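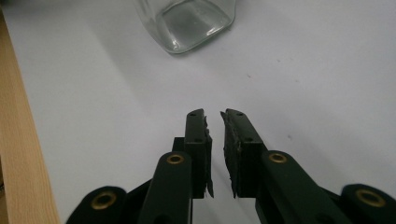

Redrawing the Saarela label

Last updated 31 August 2024

I finished the label work for Saarela in March and have been meaning to write it up. Saarela is a two-person pickle and preserve business run by Eero Huttunen and Selina Haslinger. They had been selling at markets with a plain white sticker and the name typed in whatever font the printer came with. A grocer agreed to stock them if the packaging looked more finished, so they got in touch.

Eero wanted something that looked like his grandmother's recipe cards. Selina wanted bright colours that could be read from across a shop. I did three rough directions and they disliked the first two, which was fair. The third used one solid colour per flavour, with the name set large and the flavour underneath in a handwritten style. I asked Solomiia Kostiuk to do the lettering as my own handwriting is poor. She sent back 83 versions of the word "beetroot" and we picked one from the second page.

Colour took longer than the drawing. The green I chose for the dill pickles looked fine on my monitor and grey on the first proof. Edivaldo Nogueira at Zamell, who did the printing, suggested a warmer green and an uncoated stock. I was worried the uncoated paper would mark in the fridge. He ran a short batch with a light varnish and Selina kept a few at home for a fortnight. They scuffed a bit at the corners but the ink held.

The ingredients panel was the dull part. I had left too little room for it and had to shrink the name on the two longest flavours. If I did it again I would lay out the back first.

We printed 800 labels for the first run, split across the range. The apricot sold out of its share early and the mustard one is still going. Eero has since asked for a gift box sleeve, and I've told him I can look at it after the Ledix catalogue is done.

I still think the lid is too plain. We talked about a paper seal over the top, but it would have to be put on by hand and they don't have the time. Selina is pricing a small round sticker instead. I'll add the final files to the portfolio page when that's sorted.

3 comments
Shared 270 times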